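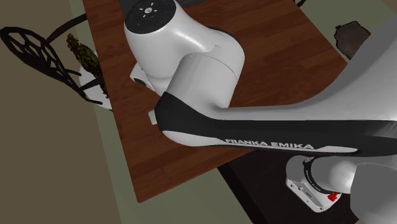

I owe you all the story of the stuck stop, the one I kept teasing in the February letter and then never wrote up. It happened in the simulator, so no one got hurt and nothing got broken except my confidence in my own code, but it bugged me enough that I rewrote half the safety layer over it. You probably know our patio setup by now: the Franka arm on the wooden table, the black metal chair with the fancy lattice back pulled up beside it, and down on the base plate that little red button. I'd been looking at that button for months and assuming it did what red buttons do. Well. In our build it did nothing at all! It was part of the model, a bit of red geometry that came along with the base, and the thing that really stopped the arm was a separate flag in our controller, which I'd wired up late one night and tested exactly once.

So, the fault. Kaiwen Han was running a long batch of reaches for Drillis (our planner, for anyone new here), 927 episodes, and he'd set it up to trip the stop on purpose every so often, to see how the arm behaved. Good idea, and I'm a little embarrassed it was his and not mine. Most of the stops were fine. The arm froze, the log said STOPPED, the next episode loaded. Then he got to one where the log said STOPPED and the arm kept going. Not fast, just this slow sleepy drift toward the chair side of the table, with the elbow sagging the whole way. He called me over and we watched the replay 3 times in a row without saying much.

My first guess was gravity compensation, and I was wrong, and I burned most of a day on it. My second guess was the physics step, also wrong. Yuzhen Wei found it in the end, by doing the boring thing and printing every command that went to the joints after the stop came in. There they were, a whole tail of them. The stop flag was being checked when a new plan was requested, but a plan already in the queue just kept feeding out, up to 12 waypoints deep. If the queue happened to be nearly empty you'd never notice. If it was full, the arm finished its business first and then stopped, very politely.

And the log line! The log wrote STOPPED when the request arrived, with no check on whether any joint had quit moving. That's the part that still makes me cringe, because I wrote it, and I remember thinking it was a nice clear message.

We ran the thing again with the queue stuffed full on purpose and the worst case took 900 milliseconds between the stop request and the last joint going quiet. That may not sound like much if you're reading this with your coffee, but an arm that size can cover a lot of tabletop in that time, and there's a chair right there. On the real bench there'd be a person in it.

What we changed (short version, the long one is in the Ullura notes):

The stop now clears the queue first and asks questions later. It goes straight to the joint controller and doesn't wait its turn behind the planner.

The log has two lines now, one for "stop requested" and one for "joints at rest," and the second one only prints when the velocities say so. If it doesn't show up in time the whole run is marked failed.

The red button is hooked up. Click it in the viewer and it trips the same stop as everything else. Settimio Fiore did that in one afternoon and was very smug about it, which I guess he earned.

To be clear, the simulated button has no bearing on the stop hardware at the bench. That's its own circuit and always has been, and Tullio Caputo made me promise to say so in print. He also wants everybody to press the real one at the start of a session, every session, before the arm has gone anywhere. Please do it, even if you pressed it yesterday.

If you're on an older copy of Brorkance you still have the bad queue behavior, so pull the new one before you run anything with stops in it. Old results with no stops are fine to keep. Anything where you counted on a stop landing on time, run it again, sorry. Guangming Li is going through ours this week and has already found a couple of runs we'd called clean that weren't.

Next time I'll get to the gripper question somebody sent in, I haven't forgotten!

Search this site
Enter keywords
Go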